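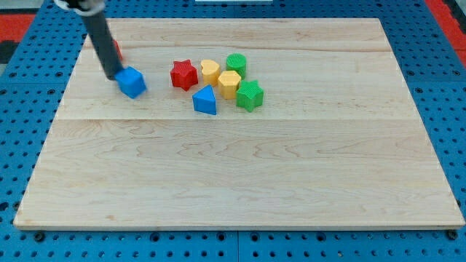
Colored blocks on the board

Jul 15, 2024

The statue for my mother's garden is finally up. I wrote in January that I was looking for a stone figure for the spot where the pear tree used to be, and a few people asked what I ended up with, so this is the follow-up.

I started out wanting marble. I looked at two dealers and learned that a marble figure at the height I had in mind cost more than my car is worth. The smaller ones looked lost when I held a tape measure up in the flower bed and tried to picture them there. So I moved on to cast stone, which is crushed stone and cement poured in a mold. Up close you can tell. From the kitchen window I can't.

The one I picked is called Nedine. She is a seated woman with a bowl in her lap, sold by a yard called Leemans that does mostly fountains and gate posts. The price was $199 without the base. They also had a standing figure, Ondeo, that my mother liked better in the catalog, but the arm was a separate piece pinned on at the shoulder and I did not trust it through a winter.

Wim Schouten at the yard let me look over all the castings they had in stock. I'm glad I asked. One had a seam running down the side of the face that had been filled and sanded flat, and another had pinholes all over the back. The third was clean except for a chip under the bowl. I took that one.

She weighs 100 pounds. Two of us got her out of the truck and onto a hand cart with an old quilt strapped around her, and the cart sank into the lawn almost right away. We laid planks the rest of the way. Moving her from the driveway to the bed took longer than the drive home.

For the base I dug down 6 inches, filled the hole with gravel, tamped it, and set a concrete paver on top. I checked it with a level both ways and had to lift it twice to add more gravel at one corner. Then a thin bead of exterior adhesive and the statue on top of that. Some people skip the adhesive so they can move the figure later. My sister's dog leans on things, so I used it.

The finish was the only part I argued about. My mother wanted her to look old right now. I had read about brushing on yogurt or buttermilk to get moss going and I tried it on a broken paver in the shade first. After a few weeks I had a paver that smelled bad and had ants on it — no moss. Siv Rustad, who has the plot behind ours, told me to leave the statue alone and let the rain do it, so that's what we're doing. I did not seal it either.

The bowl holds water, and I still need to sort that out before the first freeze. I can drill a drain hole or put a cover on it. Wim said drill, slowly, with a masonry bit and no hammer setting. I'll practice on the paver.

Next is the wall plaque by the back door. I have a Paltasmont catalog on the kitchen table with a few pages folded over, mostly lion heads.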